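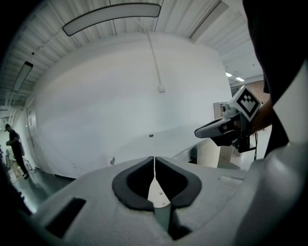

3.2 Rooms, tables and small items

The study was carried out in two rooms, one in Hevberg and one in Karville. Both rooms are in daily use for table work, and we did not change their furniture before the sessions began. We only asked that the tables be cleared each morning, so that every session could start from the same condition. The tidying itself, that is, the collecting of small items from the table at the end of a task, is the activity which we study in this paper.

In Hevberg the table stands in front of a white wall, and the tabletop is also white (Figure 1). The wall is almost plain. A thin white conduit comes down from the ceiling and ends at a small white junction box, and we mention it only for the reason that several participants used the box as a point of orientation when they told us where they had put something. The light comes from the ceiling, which is white and slatted, and it falls on the table from more than one lamp. Under such conditions the shadow of a small item is weak, and the item must be found mainly by its own color. We measured 900 lux at the middle of the tabletop with all lamps on. The window blinds were kept closed during all sessions.

The Karville room has a table of oiled beech, placed away from the walls, and one lamp directly above it. Items of light color are easy to see there, while brown and dark red items are often missed. We therefore expected that the two rooms would give different mistakes, even if the total number of mistakes would be similar. This expectation is examined in Section 4.

The items were divided into two classes. Large items are those which a person normally takes with the whole hand, such as a cup, a box or a container. The beige cylindrical object with vertical ribs, visible on the right side of Figure 1, belongs to this class. Small items are those which are taken with the tips of the fingers. In Figure 1 two of them can be noticed: a small dark object near the middle of the tabletop, which has the size of a button or close to it, and a tiny grey item near the front edge. The difference between these two is important for our question. The dark one has a strong contrast with the white surface and can be seen from the door. The grey one is hard to see even for a person who stands at the table and knows that it is there.

We also recorded the position of each item. For this purpose the tabletop was divided in thought into three zones: the back zone, next to the wall; the middle zone; and the front zone, along the edge where the person stands. No lines were drawn on the table, as we feared that lines would change the behavior of the participants. The zone was decided afterward by two coders who worked separately, and in the cases where they did not agree the item was given to the zone nearer to the middle. The coders followed the written instructions of the Stostonberg scheme, with one change – items lying partly under a large item received their own code.

In total 300 clearing tasks were recorded. In 111 of them at least one small item was still on the table when the participant said that the work was finished. Of these tasks, 68 were from the Hevberg room and the others were from Karville. An item was counted as left behind only if it was on the tabletop itself. Items that had fallen to the floor were noted on a different sheet and are not treated in the present section, although they deserve a study of their own.

Two limits of this arrangement should be named. First, the participants knew the rooms already, and a visitor who enters for the first time would perhaps look more carefully. Second, the large items were not the same in both rooms. In Hevberg they were mostly light in color, and a light container on a white table hides a grey item beside it better than a dark container does. We tried to correct for this by changing the containers in April, but the sessions with the new containers are too few to permit a separate analysis, and we have kept them together with the rest.

The sheets used by the coders, and the list of all small items with their measured size and color, are given in Appendix B. The list follows the Odukoya format, in which the color is always written before the material.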